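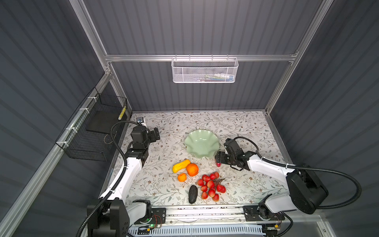

Leaf and vine print on cream, with a white mesh basket at the back.

January 17, 2022
By Dong-geon Kong

I bought the Furnival serving set from Skernitz last March to replace some plain white dishes. It has 7 pieces and comes in pale green. Mine has been used most days and put through the dishwasher every night.

The wavy rims are the reason to buy it and also the main drawback. They look good on the table, but the plates don't stack tightly. Four of them take up a whole cupboard shelf. The bowls nest better if you turn each one until the waves line up. 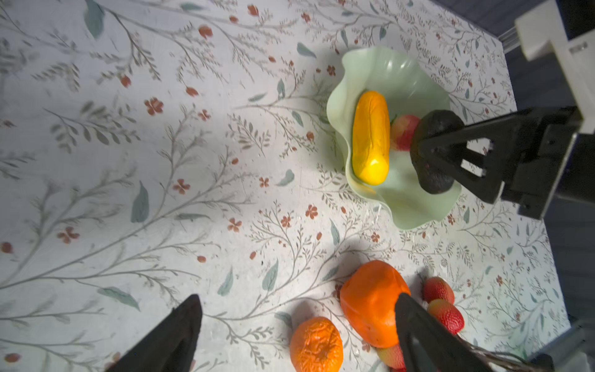

Washing and wear

Sauce dries in the folds near the rim and needs a brush. The color hasn't faded. One plate has two small chips, both from hitting the faucet. Skernitz sells single plates, but shipping was slow and the box had very little padding.

At $100 the set is fairly priced. I'd buy the bowls again. For everyday dinner plates I'd get the straight-edged Skemell line. 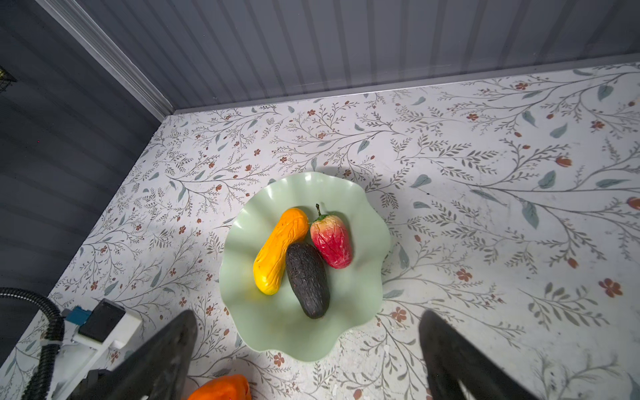 Ju-won Ma: Do the bowls go in the microwave? The Trasau ones I had got too hot to hold.

Dong-geon Kong: Yes, up to two minutes. I haven't tried longer.

Ju-won Ma: Thanks. Ordering just the bowls.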